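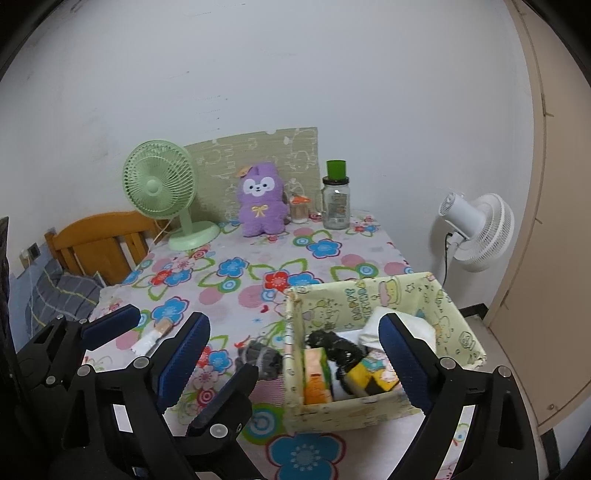
The flowered sheet, the fan, and the purple fellow at the head of the bed

April, a little after ten at night

I have been meaning to write about the bed all week, which sounds silly when I put it down like that, but it has become the place where everything in this room ends up, and I have grown fond of it.

The sheet first. It's the one Mom sent from home, the big loud flowers, blue and red and pink and green, with all those circles inside circles. I told her on the phone it was too much for such a small room and she told me to sleep on it for 2 nights and call her back. I never did call back about it, and I think she knows why. Waking up on top of that enormous blue flower is a very cheerful way to start a gray morning, and I wouldn't trade it now for a plain one if you paid me 100 dollars.

The fan has been standing on the bed too, over on the left by the slats. I know it belongs on the floor, or on the shelf if I ever put one up, but it's such a pretty pale green and the evenings have turned stuffy so early this year. I like to have it near me while I read. Jae-hoon Chae came by for tea and asked if the fan paid half the rent, and I said it was better company than my last roommate – which was unkind, and also true.

And then there is Kong, my purple friend with the round white face and the yellow bow. He sits up against the board at the far end as if he were receiving visitors. I named him on the bus the day I brought him home from the market in Pledard, and he has moved with me through two apartments and one very wet spring. I love the board behind him too, with its faint little cartoon drawings. I keep thinking I should go over the lines with a pen so they show up better, and then I think no, leave them, they're nice the way they are.

The jars are what I must deal with tomorrow. The little one with the orange lid and the tall one with the green lid have both been up there beside Kong for days, and jars do not live on beds, even in this house. I'll find them a spot in the kitchen, and I'll sort out the checked pillow or blanket while I'm at it, and put away the gray knitted thing, and maybe look through the basket.

It's late now and I can hear the neighbors' television through the wall. Must remember to write to Mom in the morning and tell her she was right about the flowers.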